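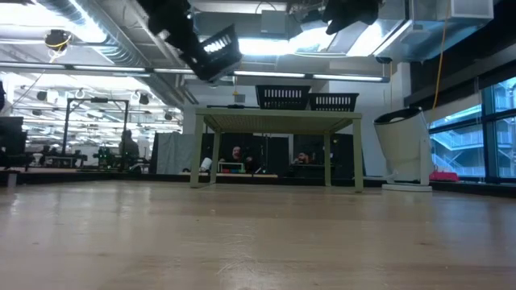
Basket sorting with two arms: does the reset order matter?

Tralatar
Moderator note: split from the Skisturell thread.

slotwise
We trained one policy on 500 demonstrations and another on 1000, same green table, same black baskets. The larger set was hardly better. My opinion is that the operators always reset the baskets in the same order, so the second half taught nothing new.

pale_olive
I don't agree. In the Dredthorpe runs we shuffled the order and got the same flat curve. How many operators did you have?

slotwise
Only 2. Both learned from the same person — maybe this is the problem.

marrowbone5
Look how tilted the basket is in the gripper. Do you record the grasp angle? With Salgado we threw away demonstrations above a certain tilt and the placing became cleaner, even with less data.

pale_olive
Throwing away is dangerous. Then the policy never sees how to recover from a bad grasp.

slotwise
We record the angle but we do not filter. I can train again with 5 seeds, filtered and unfiltered, and post both curves in November.

marrowbone5
Please keep the reset order fixed in both, otherwise we will argue again.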